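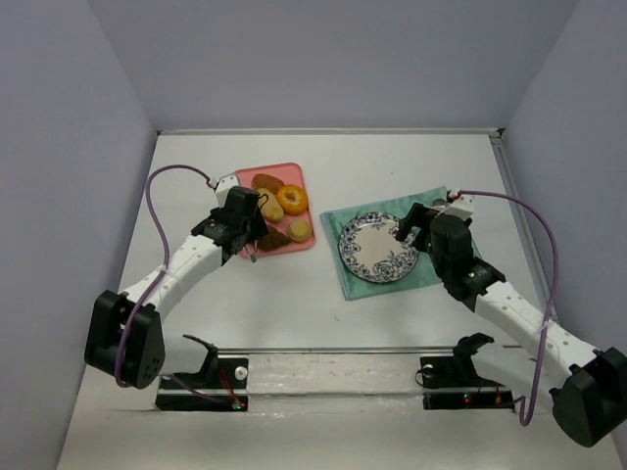

Gedeckt und angerichtet: Backwaren und Geschirr in der Galerie

Oktober -- Redaktion Sammlung Alltagskultur, Haus Badau

Das Haus Badau widmet seine Herbstgalerie dem kleinen Gedeck, wie es zum Frühstück oder am Nachmittag auf den Tisch kommt. Die Reihe ergänzt die Dauerausstellung im Erdgeschoss, die 181 Teller, Tabletts und Tischtextilien umfasst. Der vollständige Bestand von 2.688 Stücken ist im Lesesaal über das Verzeichnis Eskola erschlossen.

Gebäck auf rosa Tablett, Teller auf Serviette
Auf dem Kunststofftablett mit erhöhtem Rand liegen unter anderem ein goldbraunes Gebäck in Croissantform, ein helles ovales Brötchen und ein glasierter Ring. Der runde Teller ist in der Mitte weiß und trägt auf dem breiten Rand ein dunkelblaues Blüten- und Blattmuster. Er steht leer auf einer türkisgrünen Stoffserviette.

Hinweise zur Nutzung
Abzüge der Galeriebilder können im Format 100 x 113 mm bei der Bildstelle bestellt werden. Für Veröffentlichungen ist eine schriftliche Genehmigung einzuholen -- dies gilt auch für Schulen und Vereine. Als Nachweis ist »Haus Badau, Sammlung Alltagskultur« anzugeben. Der Lesesaal ist ab 10 Uhr geöffnet.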